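Can a Robot Put the Kitchen Away? Final Report, Household Automation Project
Team: Thảo Tôn, Robel Gashaw, Musyoka Gachanja
Advisor: Tiruwork Gidey
Submitted Wednesday, May 21, 2025

1. What we asked

Our question was whether a robot arm can do ordinary kitchen chores well enough that a person would leave it alone with them. We picked chores that people do without thinking: opening a cabinet, moving food to the back of the counter, putting a bowl on a shelf. We worked only in simulation. The department has no arm we could use for a full term, and a simulated kitchen can be reset in seconds.

We called our control program Giltus. It takes a short written instruction and the simulated camera views and sends motion commands to the arm.
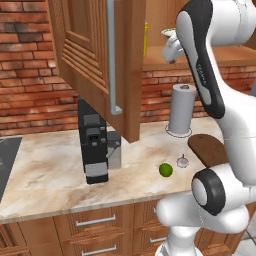 Cabinet doors took up more of our term than any other part of the kitchen. A hinged door has to be pulled along a curve, and a small error in the grip gets worse as the door moves. Once it is open it also becomes an obstacle. With the wall cabinet open, the door sticks out over the counter above the coffee machine, and the arm has to plan around it to reach the shelf. Early versions of Giltus treated the door as if it were still closed. Robel rewrote that part so the door position is updated at every step.

2. How we tested

We had 7 chores and ran each one 70 times with small changes in where the objects started. A run failed if the robot dropped something, hit a cabinet hard enough to trip the force limit, or went past the time limit. We did not allow second tries within a run. Musyoka wrote the scoring script and Thảo checked a sample of the runs by eye, mostly to catch cases where the script passed something a person would not accept.

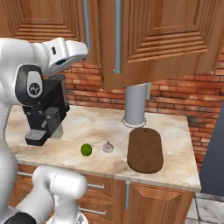
Small round items were easier to grasp than we expected, as long as there was space on both sides for the fingers. Crowding was the real trouble. When two items started close together, the gripper often pushed one while reaching for the other, and the script did not always count that as a failure. We changed the rule in the second half of the term and reran everything.

3. Where it stands

Giltus is reliable on single moves in open space. It is poor at chores with two linked steps, such as opening a door and then placing something behind it, where an early mistake carries over into the second step. It is also slow — we would not call it useful in a home yet.

Simulation leaves out a lot. Our objects do not bruise or leak, and the lighting never changes. Ozan Akbulut, who read our draft, asked how we would handle a door that sticks, and we do not have an answer. The next group should start there. The code and run logs will stay on the lab server through June.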